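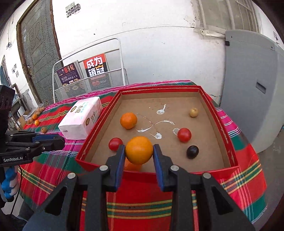 ## Multurlow loop, May 2021

Home. Showered. Legs gone. Quick one before I fall asleep on the keyboard.

Rolled out of Vurngate at dawn with 16 of us, headwind from the first roundabout. Bunch stayed together till Wasero, then someone up front got excited on the drag past the silos and that was that. I hung on for nearly 10 km. Then I didnt.
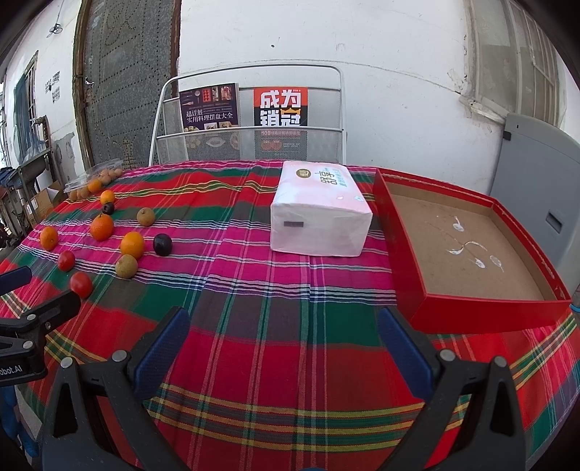

*Oranges on the plaid cloth.*

Rode the Radwan climb by myself. 308 metres of gain, loose gravel on teh top bend, one very slow ute behind me. Wrong gearing again — I said in November I'd swap the cassette and never did. Ground up the last pinch out of the saddle, couldn't feel my fingers.

Descent was fun though! New tyres are heaps better in the corners, a bit less pressure in the front and no more skipping about.
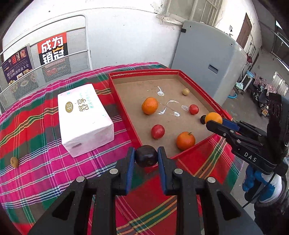 *Plum, and more of the plaid.*

Caught two stragglers before Multurlow and we swapped turns to the finish. Bidon number 1712 lost somewhere on the cattle grid — if you find a blue one, it's mine.

Cassette gets ordered tonight. Back on the Radwan side in a fortnight if the knee behaves.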